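# Hollcombe Sink Mat and Counter Drying Mat

A two-piece set for kitchens with a stainless steel sink and no built-in drainboard. The smaller mat lies in the bottom of the sink. The larger one rolls out on the counter for plates, pans and glasses.

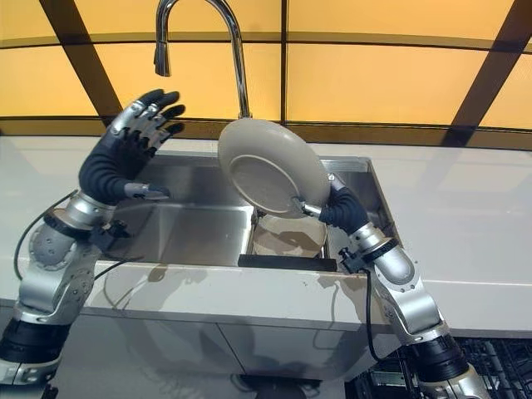
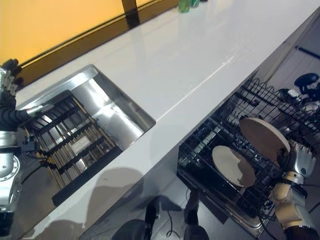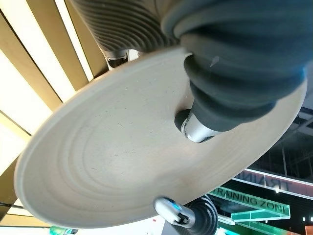 Stainless steel sinks in pale countertops (first two), and the underside of a round plate (third).

## What you get

- One sink mat, gray silicone, with drain holes
- One counter mat, gray silicone, with raised ridges and a low lip on all four sides
- One hanging loop, fits either mat

The mats are made by Ilel and sold under the Hollcombe name. They were first sold in January as separate items. We now sell them only as a set, but replacement hanging loops can be ordered alone.

## The sink mat

Stainless steel scratches easily, and most of the scratches in a kitchen sink come from the unglazed ring on the bottom of plates and bowls. The sink mat keeps that ring off the metal. It also takes some of the noise out of setting down a heavy pan.

The mat can be trimmed with kitchen scissors. Measure the flat part of the sink bottom, not the top opening, and cut a little at a time. There is a molded line near each edge to follow. If your drain is off to one side, turn the mat around before you cut anything - the holes are closer together at one end, and that end should sit over the drain.

Lift the mat out at night and lean it against the side of the sink. Water trapped under any mat will leave marks on steel, and in areas with hard water these marks can take some scrubbing to get off.

## The counter mat

The ridges hold dishes up so air can get under them. Plates with a deep foot ring dry best standing in a rack, since the ring holds water when the plate is face down. Glasses and mugs can go upside down directly on the ridges.

The lip holds back normal drips. It will not hold a full pot of spilled water. If you want the mat to drain into the sink, fold down the lip on one short side and let it hang over the sink edge. The fold goes back up by itself when you move the mat.

On glossy counters, wipe the surface dry before you put the mat down. A dry mat on a dry counter stays where it is. On a wet counter it will slide.

## Care

Wash by hand with dish soap, or put both mats in the top rack of the dishwasher. Do not use steel wool. Silicone picks up a greasy feel over time from soap and cooking oil. To remove it, soak the mat in hot water with baking soda for 30 minutes, rinse and air dry.

Turmeric, tomato and beet juice may stain. The stain does not affect use.

Do not use either mat as a trivet for pans straight from the burner. Let the pan stand first.

## Ordering

Item number 733. One color, one size. The set ships rolled in a cardboard sleeve, and the mats may hold a curl when you first open them. Lay them flat under a cutting board overnight.

Orders placed before noon leave our Condville warehouse the same day. Shops and rental property managers can order by the case through Simard. A case holds 30 sets, and orders over 100 sets ship on a pallet.

Returns are accepted for 3 months if the sink mat has not been trimmed. For questions about fit, write to Volodymyr Hladun at the Condville office and include the inside measurements of your sink.

Page updated December 8, 2023.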